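Bin picking notebook, Jernon cell
Jan 7, 2025

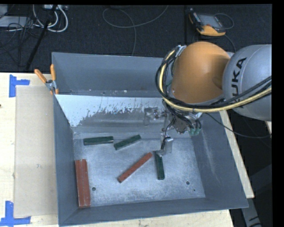 Block set in the metal bin, finger over the end of a green block. Fixed camera.

Back on the block set today. Goal was 200 grasp attempts for the Grelordale set, got through 112 before packing up. Remaining 88 carried over to the next session.

Setup is the same as the last batch except for the scatter. Previously we were placing blocks by hand and the layouts came out too tidy, with hardly any touching pairs. Now tipping them in from a tub and leaving whatever lands. Only re-tip if a block ends up standing on end, and write it in the log when that happens.

Logging per attempt: attempt number, block colour, whether it had a neighbour touching, outcome (held, dropped, missed, stopped by operator). Please keep using those four words exactly. Somebody typed "slipped" in the last batch and the Zekwood importer skipped every one of those rows without a warning. Fixed by hand this morning.

Side by side pairs against the wall are the ones I want more of. The finger needs a gap and there often isn't one. Kong (the current grasp model) still proposes the seam between the two blocks, scores it high, and we have to stop it. Those stops are useful examples so save them, don't delete the attempt and start over.

Failures are thin in the training split in general. Everyone's instinct, mine included, is to nudge a bad one into a good one. Let it fail if it's safe to.

Other notes:
- Speed override at 12 percent for anything near a wall. Left it there for the whole run in the end, easier than switching.
- Clock on the logging PC was 3 seconds ahead of the camera. Corrected in the metadata, raw files untouched.
- First 100 attempts are backed up. The rest are only on the local drive.
- Check the cable run before each block of attempts, especially after a big wrist rotation.

To do: finish the 88, then retrain on the combined set and compare against the May baseline. Same held-out layouts as before. Also ask whether we can get a third block colour — two makes the segmentation look better than it is.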